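Knit shirt comes out wider and shorter after every wash. Is it the washer, the dryer or the yarn?

Asked in: Laundry and Fabric Care
Tags: knitwear, shrinkage, blocking, cotton blends
3 answers

I have a problem with light knit shirts losing length and gaining width. It affects fine-gauge knits, short and long sleeve, mostly cotton with some viscose or nylon in the blend. Woven shirts washed in the same loads hold their size.

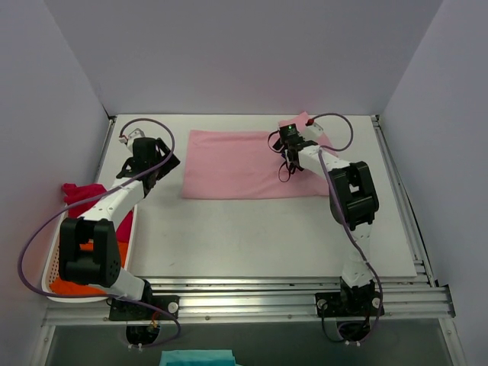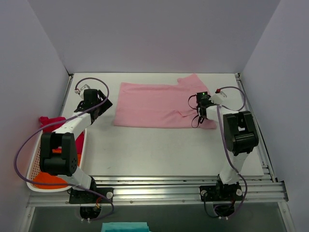 Details of the wash routine, as constant as I can make it:

Front-loading washer, delicate cycle, cold. Spin at the default for that cycle, which the manual does not state in rpm. Liquid detergent, no softener. Items turned inside out, no mesh bag. Tumble dry on low until the sensor stops the machine, then folded the same evening.

After a few cycles the hem sits clearly higher at the waist and the body is boxy. The sleeves get shorter too but do not seem to get wider. The side seams on two of the shirts have begun to spiral toward the front, so that the left seam ends up near the belly at the hem. Ironing with steam recovers some of the length, and it is gone again after the next wash.

What I have tried so far:

1. Skipping the dryer and hanging the shirts on plastic hangers. The length came back, but the shoulders developed points and the neckline grew.
2. Hanging them over a bar folded at the middle. This left a crease across the chest and one half dried longer than the other.
3. Washing by hand in the sink. Somewhat better, but I can't get enough water out and drying takes until the following afternoon.

Questions. Is this shrinkage in the proper sense, meaning it is permanent? Is there a drying method that keeps both dimensions? And can the seam spiraling be corrected at home?

Water here is hard, if that matters. The care labels say 30 C, do not bleach, and on most of them the dry flat symbol (square with a horizontal line). One has no drying symbol at all.

Answer 1 (accepted)

What you describe is mostly relaxation shrinkage, with some consolidation shrinkage from the tumbling. They are separate effects and it helps to keep them apart.

Jersey and similar knits come off the machine under lengthwise tension. The take-down rollers pull the fabric, the finishing line pulls it again, and the cutting room may get it before it has recovered. The loops are therefore longer and narrower than they would be at rest. When the fabric gets wet and is free to move, the loops go back to a rounder shape. The fabric gets shorter and wider. No fiber has changed length in this process. Good mills compact the fabric before it is cut so that the buyer sees little of this. Cheaper production skips the step or does it lightly.

Tumbling adds to it. The mechanical action lets the loops slide past friction points they would not get past on their own, and they settle closer together. This part usually continues for several cycles and then levels off. If your shirts have been through many cycles and are still changing, I would look at the dryer first.

So, on your first question: it is partly reversible. The loop shape can be pushed back while the fabric is wet, and it will stay there when it dries until the next wetting. That is why your steam iron works and why it does not last. You have to reshape after every wash, by whatever method. The part that came from consolidation is harder to get back and in a cotton-rich fabric I would not expect all of it.

Drying method. The label with the square and horizontal line means what it says. Procedure I use:

1. Wash as you do now, but in a mesh bag and with the spin reduced one step. Do not leave the load in the drum after the cycle ends.
2. Roll the shirt in a dry bath towel and press along the roll with your forearms. Do not twist. For a heavier knit use a second towel. This is what was missing from your hand washing, and it takes the drying time down considerably.
3. Lay the shirt on a flat surface, front side up, and close any buttons.
4. Set the length first. Hold the hem in one hand and the shoulder in the other, pull gently in several places across the width, and pat the fabric down. If you set the width first you will lose it again when you pull the length.
5. Set the width at the chest and at the hem by pushing inward with flat palms.
6. Straighten the placket and neckband last, and lay the sleeves so that they do not pull on the armhole.
7. Turn over once the upper face feels dry. Check the length again at that point.

For reference dimensions, measure a new shirt before its first wash: back length from the neckband seam to the hem, chest across at the armhole, sleeve from the shoulder seam. Write it on a strip of masking tape and stick it inside the closet door. Without the numbers you will overcorrect, and overstretched jersey goes wavy at the hem.

The surface should let air through from below if possible. I have the Trellimside mesh rack, the two-tier version, and the mesh sags slightly in the middle under a wet sweater but is fine for shirts. A solid tabletop with a dry towel on it also works, slower. Change the towel when you turn the shirt. Keep away from unfinished wood, which can stain.

Hard water does not cause the dimensional change. It makes the fabric feel stiff, and people often report the two together.

Comment: Does the order in 4 and 5 matter for ribbed fabric? I have one rib knit and it seems to go the other way, narrow and long.

Reply from answerer: Rib relaxes mainly in width, inward. Lay it out and leave it. Pulling a rib to width while wet spoils the elasticity.

Comment (asker): Tried the towel roll with two shirts last night. Put down at 9, both dry by morning with a window open. Length is back to what I remember. I didn't have measurements from new so I compared with an unworn one in the same size. Accepting this.

Answer 2

Adding only the seam question, which the answer above does not cover.

The spiraling is called spirality or torque. It comes from twist in the yarn. Single yarns are twisted in one direction and the leftover twist tries to unwind when the yarn gets wet, which tilts every loop the same way. The columns of loops lean, and a garment cut with straight side seams ends up with rotated seams. Plied yarn mostly cancels this. Circular machines with many feeders add a further skew of their own, regardless of the yarn.

You can't remove it at home in cotton. You can hide it for one wear by laying the shirt out wet, putting the side seams exactly at the edges and letting it dry that way. After that it creeps back with wear and humidity. Taking the side seam apart and resewing is possible but there is rarely enough seam allowance.

When buying, hold the shirt up by the shoulders in the store and look at whether the columns of loops run parallel to the side seam. If they already lean when new, the seam will move at the first wash. The opposite case is worse: seam straight, columns straight, but the fabric was pulled straight in finishing. That one you cannot see. I had this with a pack of 8 Istcombe undershirts and every one of them turned in the same direction. The Śliwiński ones I replaced them with are a plied yarn according to the label, and they have stayed put.

A quick home test if you want a figure. Mark a square on the back of the shirt with thread before washing, with two of its sides along the columns of loops. Wash and dry it flat without reshaping. Measure how far the top corners have moved sideways relative to the bottom ones, and divide by the height of the square. I start to notice it in wear at 5 percent. Others may be less fussy.

Comment: Would a lower spin help with torque?

Reply: A little in the short term. The wetting does it, and you can't avoid the wetting.

Answer 3

just buy one size up and use the dryer. I do this with all my t shirts, been fine for years. Also your spin is probably too high, mine goes up to 2,000 on paper and I never use more than the wool setting. Triltska detergent for delicates is ok too but pricey for what it is

Comment: Sizing up gives the right length after shrinkage but the body and shoulders are then too wide, and the asker's problem is already excess width.

Comment: The detergent has no bearing on this. Enzyme-free products matter for wool and silk. Cotton and viscose are fine with a regular liquid.

Reply from answerer 3: fair enough on the width, mine are all loose fit anyway so I dont see it

Comment (asker): I checked the spin. The delicate program on my machine can be set down one step and it stays there after power off, so I have left it. The shirt without a drying symbol is going flat with the rest.

Related questions
Can a felted wool sweater be stretched back to size?
Mesh bag or no mesh bag for viscose?
Why do T-shirt hems roll up after drying?
Sensor dryer stops early with small loads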